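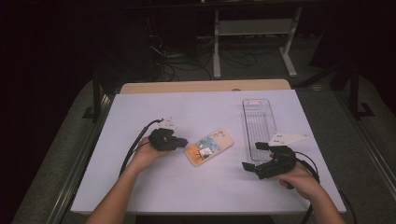 pellworth replied: White is fine as long as you wipe it the same day. The people who regret a white top are the ones who let coffee sit overnight. I've had mine for 3 years and the only mark I can't get out is from a red marker.

White work table, would you buy one again?
Posted in Home Office & Hobby Rooms by dunmarrow, February
18 replies | 2 shares

dunmarrow wrote:
I'm replacing the table in my spare room. It gets used for sewing, bills, and whatever the kids have going for school. The room faces north and it's dark most of the year, so I'm leaning toward a white top to bounce some light around. My spouse says it will look filthy in a month. The two I'm looking at are the Stavum in white and the same one in the oak color. Price is the same. The white one is in stock at Hamdan and the oak one is a wait.

Main questions are whether white shows dirt as badly as everyone says, whether it turns yellow, and whether glare is a problem with a lamp on it.

oatbin replied:
Shows everything. Crumbs, thread, pencil, hair. I had one for years in an apartment and I was always wiping it. When I moved I went to a medium gray and I clean it half as often. It's probably just as dirty, but I don't see it and I'm happier.

kestrel_lane replied:
For sewing I'd go white and not think twice. You drop a pin on oak and it's gone. On white you see it right away. Same with dark thread and little screws. The dirt showing is the whole reason I like it.

oatbin replied:
Fair on the pins. White thread on a white table is no fun though.

kestrel_lane replied:
I keep a navy placemat in the drawer for white thread and buttons. Cost me almost nothing.

pellworth replied:
On the yellowing, mine hasn't, but it's nowhere near a window. My sister's did on the side by the glass. You can see a clean square where her printer used to be. With a north room I wouldn't worry about it.

marshgate replied:
Going to disagree with most of this. I bought white for the light and it made no difference I could notice. What helped was a better bulb and moving the bookcase away from the window. If you don't love white as a color, don't buy it to fix a dark room. A tabletop isn't that big and half of it will be covered in stuff anyway.

dunmarrow wrote:
The bookcase is a good point. Ours is right next to the window and blocks a good part of it in the afternoon. I'll move that first and see.

The table would be against the long wall, if that matters to anyone.

tollhouse replied:
It does matter for glare. If the lamp is in front of you and the top is shiny, you get a bright spot right where your paper is. Put the lamp off to the side, on the left if you're right-handed. Go touch the Stavum in the store before you buy. Some white tops are glossy and some are closer to eggshell, and the website photos all look alike. I sent one back over that.

grindle_b replied:
Does anyone have a cleaner that works on ballpoint? I have a line across mine that has been there since before Christmas. Tried dish soap, tried baking soda.

pellworth replied:
Rubbing alcohol on a cotton ball. Dab it, don't scrub. Try it on the underside or a back corner first because it can dull some finishes.

oatbin replied:
I used Miltico spray for that kind of thing. It took the ink off but left a hazy patch, and the patch was worse than the ink when the light hit it. Wouldn't use it again on anything with a shine.

kestrel_lane replied:
Did you rinse it? Miltico has to be rinsed with plain water or it hazes. It's on the back of the bottle in very small print. I use it every week and have no haze.

oatbin replied:
I wiped it with a damp rag. Maybe not enough. The table's gone now so I can't go back and check.

marshgate replied:
Please don't use the white foam eraser sponges on it either. They're basically very fine sandpaper. They work great the first time and then that spot picks up dirt faster than the rest.

grindle_b replied:
Alcohol took most of it. There's a faint gray line if you get down low and look for it. Good enough, thanks.

sorrel_ridge replied:
Another option if you can't decide is to buy whichever one is in stock and put a mat on it. I have a Tadudard desk mat that covers most of the work area. It was $59, which I thought was a lot, but the table under it looks new and I can lift it off when company comes. You do have to lift it now and then and wipe underneath. Grit gets in there and it will scratch.

tollhouse replied:
$59 for a mat on top of the price of a table, to protect the table. At some point just let the table be a table. I have an old kitchen one with burn marks and glue on it and I don't worry about any of it.

sorrel_ridge replied:
It's also nicer to write on. I'd have bought it with any table.

marshgate replied:
Agree with tollhouse. With kids doing school projects in there it's going to get glue on it no matter what color it is. Dried glue is hard to see on white, for what it's worth. You find it with your sleeve.

dunmarrow wrote:
OK, update. I moved the bookcase and the room is better. Not bright, but better. I also went to Hamdan and looked at the floor model. It's the less shiny kind. The edge strip is what bothered me. It was lifting at one corner on the display, and you could see a dark line where dirt had worked in. On the oak color I don't think I would have noticed.

I'm going to put in for the oak and wait. If it gets pushed back again I'll take the white and buy a placemat.

kestrel_lane replied:
Check the edge on the oak when it comes too. Same strip, same glue I'd guess. A lifted corner will snag fabric whatever color it is. You can iron some of them back down with a cloth in between, on low, but I'd rather send it back while you still can.

2 people found this thread helpful

Recent in Home Office & Hobby Rooms
Sewing machine shakes the whole table
Lamp with a clamp or lamp with a base?
Getting tape residue off a painted shelf
Pegboard over drywall, what anchors
Chair casters leaving dents in vinyl floor
Where do you all keep wrapping paper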